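Lallanthorpe shoppers get their baskets back

The village shop in Lallanthorpe has brought back its hand baskets, ending a month in which customers were asked to carry what they could and think hard about the rest.

The old wire ones, of which 8 were left, went to the tip in March with little ceremony. Their replacements are blue plastic, with holes in the sides and handles that do not pinch. The shop on Prosser Lane has ordered 100, a figure that assumes either a boom in trade or a steady rate of theft.
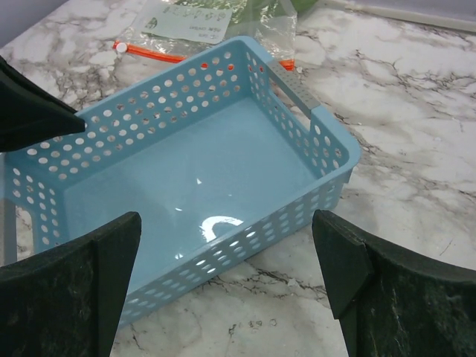 The new blue basket on a marbled top. 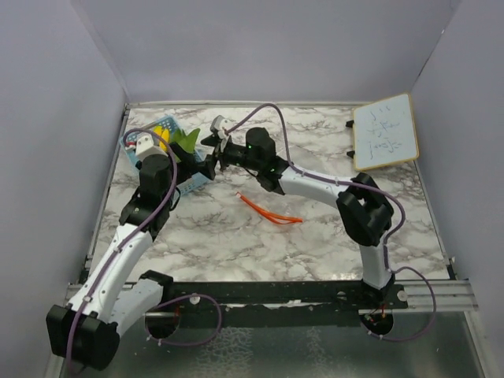 Raimonds Rozīte thought the old ones had been perfectly good, and that a basket you could hear coming had its uses on a narrow aisle. He would be bringing his own bag, he added, as he had for years.

The shop says the baskets are to be left by the door after use. A notice to that effect has gone up, next to the one from last year asking for the wire ones back. Some 2 of those are thought to be holding potatoes in sheds on Cida Road.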